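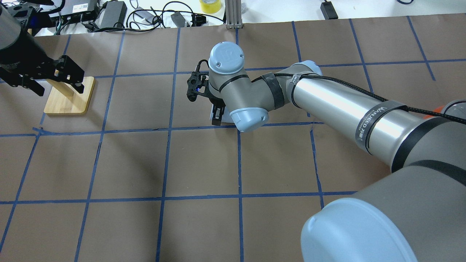

School Sports | Interviews

Jhair Tamayo is already on the grass when I get to Gretgate, dragging a bag of bibs with one hand and waving with the other. It is a quarter to four, the last bus has just pulled out, and the under-14 girls are running in from the changing rooms with their socks still around their ankles. "Sit anywhere you like," he calls. "Just not behind that goal!"

He has coached handball here for three seasons, and before that he had never coached anything. He played as a boy, gave it up for track, and came back to the game when his niece asked why the school had a basketball team, a soccer team and a volleyball team and nothing for kids who liked to throw. "I didn't have a good answer for her," he says. "So I went and found two goals."

The goals came from Lekota, the old sports hall across the river, where they had been leaning against a wall with the nets rotted off. Tamayo and a friend brought them over on a flatbed and painted them in his driveway, red and white, with the stripes a little wider on one side than the other. They're still in use. One of them leans, and the girls have learned to shoot for the top left corner when they're attacking it.

What got everyone talking this year was the Hunanitz Cup, the regional tournament for junior high schools. Gretgate had entered once before and lost every match. This time they came through their group and then played a semifinal against Jekasico that people in the stands were still replaying on the way to the parking lot.

"I'll tell you exactly how it went," Tamayo says, and he does, moving water bottles around on the bench to show me the positions. Gretgate were down by four at halftime. Their left back had been sent off for 2 minutes, twice, and the goalkeeper had a bruise coming up on her shin. "In the break I had a whole speech. I'd practiced it in the car. And then our pivot, she's twelve, she's tiny, she says, 'Coach, they never look at me.' And she was right! They were so busy with our backs that she was standing alone on the line. So I threw away the speech and said, okay, pass to her."

They passed to her. She scored five in the second half, and Gretgate won by a single goal with the clock nearly gone. Tamayo admits he missed the winner, having turned around to shout for a substitute. "I heard it," he says happily. "I heard it very well."

They lost the final, and by plenty. He doesn't mind talking about that either. The other team was faster on the break and had a keeper who could throw the length of the court, and he spent the ride home writing down drills he wanted to steal from them. We watch one of those drills now: the keeper throws long, two wings sprint, and whoever gets there second has to defend. It is loud, and the ball ends up in the hedge more often than in the net.

Money is the part that keeps him up at night. The season cost $2,750, with travel the biggest piece of it, followed by balls and the court rental in December when it's too cold to train outside. The parents ran a pancake breakfast that sold 80 tickets, and the school covered the entry fee. "People think handball is expensive," he says. "It's a ball and some shoes. The bus is expensive."

I ask what he looks for in a new player, and he takes a while over it, stopping once to yell "Three steps, only three!" at a girl who has clearly taken six. He likes the ones who come from other sports, he says, especially softball, for the arms. He likes kids who talk on defense. Mostly he wants them to come back the second time, which is why the first practice is nearly all games and he keeps the running for later.

Next season there will be a boys' team as well, if he can find someone to take it. He has a couple of older players who want to referee, and he's trying to get them into a weekend course. He would also love an indoor slot before dinnertime, and he asks me to put that in writing in case anybody at the town hall reads this.

By now it's five o'clock and the girls have picked sides for a last match, with Tamayo in goal for the smaller team. He lasts three shots before one goes through his legs, and the bench, which by then is everyone's little brothers and me, goes completely wild.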